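Household & Kitchen > Table and Dining
Topic: Fold lines in plastic tablecloth, and where to keep chopsticks

samer_zak
Posted Wednesday, March 27, 2019
Posts: 214

Hello all. Excuse my English please, I am writing slowly. We moved to Zakenstead and I bought a plastic tablecloth for our table, which has round corners. It came folded in a small packet and the fold lines do not want to leave. On one side it is also wrinkled.

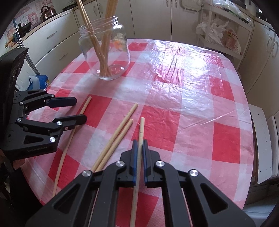
The cloth is checkered in red, pink and white, so from the door you don't notice so much. But it is glossy, and when I sit down I see every crease in the light. I have put heavy books on it for 4 nights. Can I use an iron, or will it melt?

My second question is about the chopsticks. I keep them in a big glass jar on the same table. My wife says a jar is wrong for them and they should lie in a drawer. What do you do?

Samer Karaki

narberg_nell
Posts: 3135

No iron directly on it, please! I ruined one that way. Use a hair dryer on low, keep it moving, and smooth with your palm. Do a corner first.

gilsoo_h
Posts: 309

I don't agree with the hair dryer. Mine became wavy at the edge and stayed wavy until I threw it away. Leave it on the table until August and the warm weather will do the work.

For chopsticks, a jar is good, but they must be fully dry before you put them in. With wood the ends at the bottom become dark if water stays there. I put a folded paper towel under them.

Gil-soo Ham

narberg_nell

August is a long time to look at a crease. If yours went wavy I think it was too hot.

gilsoo_h

It was on low. Maybe my cloth was thinner than yours.

samer_zak

Thank you both. I will try the dryer on the part that hangs down, where a mistake is not so visible. The paper towel I will do tonight. About the drawer, my wife has read this thread and she still says drawer.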